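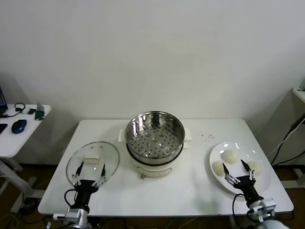

Steamer task, start position: lid on the left, buns on the right, both arms in.

August 23, 2021

Okay, long one today, and I'm writing it while Tihomir is still rebooting things so forgive the order. We're now properly into the steamer task for the course project (load three buns, put the lid on, go home) and I want to get down what we changed, because last time I didn't and we lost a whole afternoon to it.

First, the start position. Vlasta and I argued about where the lid should go and I won, sort of. Lid left, plate right, pot in the middle near the back edge of the table. She wanted the lid behind the pot so the left arm wouldn't have to swing so far, but then the knob ends up somewhere the left gripper can only get at from a silly angle, and you get that awful wrist flip. With the lid flat on the table and the gripper coming straight down, the approach is short and boring, and I'm all for boring.

The knob itself is still a pain! It's small and rectangular, so it matters a lot which way round it sits. If the fingers come down square to the long sides it's fine. If somebody puts the lid down twisted, one fingertip lands on the glass and the other one lands on the knob and the arm just leans on it. I've set the force limit lower on the left side so it gives up early. Tihomir says too early. He may be right — I'd still like to hand the lid back to Valbona in one piece, it's from her kitchen along with the rest of the pot.

Buns: we shape a new set each morning and they get sticky fast. Valbona had the idea of dusting the fingertips with flour, which works for maybe a couple of grabs and then makes paste, so no. What did help was closing slower and stopping at a fixed width, and letting the dough do the rest. I'd been closing until contact, and with dough "contact" means very little, you just keep going until you've made a dumpling. Fixed width is dumb and I love it.

Order of picking: front right, then front left, then the back one. I tried back one first (thinking, get the hard one out of the way) and the wrist passed low over the front two and dragged one along. So front to back, and lift straight up before moving sideways. Lumturie wrote the lift in as its own step so it can't be skipped, thank you Lumturie.

Numbers for the day. 26 runs with both arms, of which 10 went all the way through with the buns in the basket and the lid on. That's better than it sounds, most of the bad ones were early and went wrong on the lid. We're at 174 runs in total now. Hanneke would like a cleaner log before she looks at any of it, and she wants failures sorted by what failed first, so please, everyone, fill in the "first problem" column and don't write "arm weird." I know who writes "arm weird." (It's me, mostly.)

Things that tripped us up, for whoever is on next:

The shiny inside of the basket confuses the depth reading. It gives us a floor that's too deep in spots, and the bun gets released either nicely or through an imaginary bottom. For now the release height is typed in by hand, measured from the tabletop. If you swap the pot, measure again!

The right arm's cable snagged on the wrist mount when I rotated it the long way round. Don't rotate it the long way round. I'll put a joint limit in tonight if I get to it.

Keep the side desk where it is. I bumped it after lunch, nudged the big table with it, and then spent about 3 runs wondering why everything was off to one side. Vlasta found it in a minute, which was a little embarrassing.

Not done: lid placement when the basket is full. The lid rocks if a bun sits too high, and we don't have a check for it. Tihomir wants to tap the knob once after letting go and see if anything moves. Lumturie wants to flatten the buns a bit more and call it solved. I'm leaning Lumturie for the demo and Tihomir for the report.

Tomorrow: joint limit, new dough, ask Hanneke whether steam is allowed in the demo at all or if we're doing it cold. Also wipe down the fingertips tonight, they're my turn and dried dough is horrible to get off.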